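Notebook, sustainability data desk
November 30, 2021

Supplier questionnaire, second pass. Picking up from the July round, which closed with too many blanks to use in the report.

Status of returns. We sent the form to 400 suppliers. 300 have come back in a state that can be loaded. The rest are either missing, half filled in, or sent as scans. Gerd Frerichs is chasing the scans and will ask for the spreadsheet version again. I told him not to retype them. In July two of the retyped ones had the decimal comma read as a thousands separator and nobody caught it until the totals were out.

Loading. Import script runs clean now on the returned files. Changes since last entry:

Country field accepts either the full name or the two-letter code. Previously it dropped the row without a message.
Empty energy cells stay empty. They were being written as zero, which pulled the average down for the casting group.
Reporting year is now required. If it is missing the file goes to the hold folder.

Hold folder has 20 files in it this morning. Most of them are a missing year. Garkero is in there for a different problem, see below.

Garkero. Their electricity figure for the stamping site is 3,099 and the unit cell says "MWh/kWh". They left our placeholder in. By output it has to be MWh, but I am not going to pick for them. Wrote to their environmental contact and asked for the annual bill total with the unit on it. Same file lists the renewable share as "yes". Asked for a percentage, and whether it is covered by certificates or by a direct contract, as the form treats the two separately.

Leitner. Complete, and on time. They have split scope 2 into location-based and market-based without being asked. Our template has one column. For now I put the market-based number in the column and the other one in the comment. This is a bad place for it. Template needs a second column before the next round goes out, otherwise we will be comparing suppliers on two different methods and calling it one number. 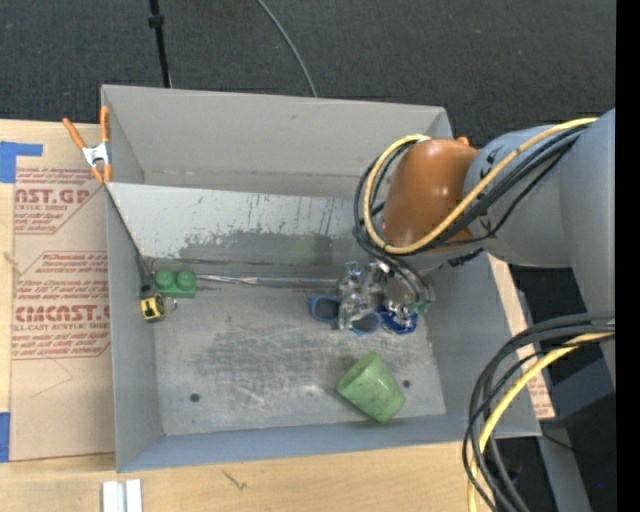

The method question also affects the July data. I went back through the old returns and could not tell from most of them which method was used. The form did not ask. Options are to go back to every supplier, or to publish with a note. Italo Mancuso prefers the note. I would go back to the largest ones at least, as they carry most of the tonnage and they have staff who can answer in a day. Not decided.

Sturnoditz. Called their plant office at their request. They do not want to answer the section on subcontractors until their legal department has read the confidentiality paragraph. I sent the paragraph as a separate PDF. They also asked who sees the answers. Told them: the three of us, and the assurance provider on request. Suppliers' names do not appear in the published table, only product groups. This should be stated on page one of the form. At present it is on the last page, after the signature line.

Mapping to the SDGs. Spent longer on this than planned. The current sheet maps each question to one goal. Several belong to two. Example: the question on scrap return goes to 12, but where the scrap is remelted at the supplier's own site it also has an energy effect and we have been counting it under 7 in the text of the report and under 12 in the annex. Left the sheet as one question to one main goal and added a column for a secondary goal. Totals are taken from the main goal only. Wrote this rule at the top of the sheet so that it does not depend on me.

I also took out the goal 17 tag on the training question. Attending our webinar is not a partnership.

Transport section. Distances are still requested one way. Some suppliers give the round trip. Checked a few against the map and the pattern is clear enough, factor of two each time. No automatic correction. The script flags any distance that is more than half again the road distance between the two postal codes, and Gerd looks at it.

Tralurness. The portal people want our final field list so they can build the upload page. I sent the version from this morning, without the scope 2 split, and then had to write again to say wait. They can hold until the template is settled, but they want it frozen after that. Frozen includes the order of the columns. Their test upload failed on accented characters in the site names. They are looking at the encoding on their side. Ours is UTF-8, checked twice.

Open:

Scope 2 column, wording for the two methods. Mine.
Decision on July data. Italo.
Garkero unit and renewable share. Waiting for reply.
Move confidentiality text to page one. Gerd.
Conversion factors: the sheet still uses last year's grid factors for all countries. New ones are in the shared folder but the file has different country names from ours, so the lookup fails on some rows. Fix before anybody computes totals.
Ask Leitner if we can show their split as the sample answer in the guidance, with the numbers removed.

Backup of the import folder copied to the network drive before the noon run. Old script kept alongside it with the July suffix.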